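Grurmont Robotics Club
Minutes of the project meeting, March 24, 2025

Chair: Yiran Xie
Minutes: Bevan Tipoki

1. Previous minutes
Accepted with one correction: the spare battery order went to Ikholm, not Rudd.

2. Demonstration recording
Yiran reported that the recording set now stands at 2,753 demonstrations, of which over 40 still need a task label. Unlabeled files stay out of training until this is done. Bevan asked that file names carry the task code first and the operator's initials second. Agreed.

3. Hand-held gripper
The working unit has the ridged black rubber in the V-shaped notch and the grooved grip pad to one side of it. The marker cube and the small camera module sit next to each other, the camera on a black bracket. Bevan wants the bracket screws checked before each session, as a shift of the camera means repeating the calibration - this cost the pick-and-place group 30 minutes last time. The tag on the cube is to be wiped with a dry cloth only.

Work continues in the large hall with the mezzanine. Floor cables near the high table are to be taped down before the next session. The white rolling cart may be used for test objects.
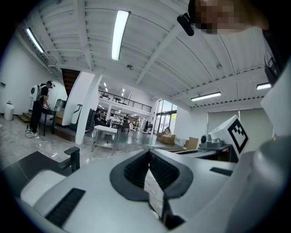

4. Clirkolano entry
The entry form allows 12 members per team. Two tasks have been chosen: cup stacking and sorting parts by size. The drawer task is dropped for this year. Yiran will write the technical summary. Draft to be circulated by email, comments in writing.

5. Training runs
The first sorting policy was trained on the old gripper data and does not transfer well to the new jaw geometry. Bevan proposed retraining on new recordings only. Yiran preferred a mixed set. Both will be run and compared on the same test layout.

6. Actions
Yiran Xie - label remaining files; technical summary
Bevan Tipoki - bracket check sheet; cable tape; retraining runs

7. Next meeting
First week of May, same place. Items for the agenda to Bevan.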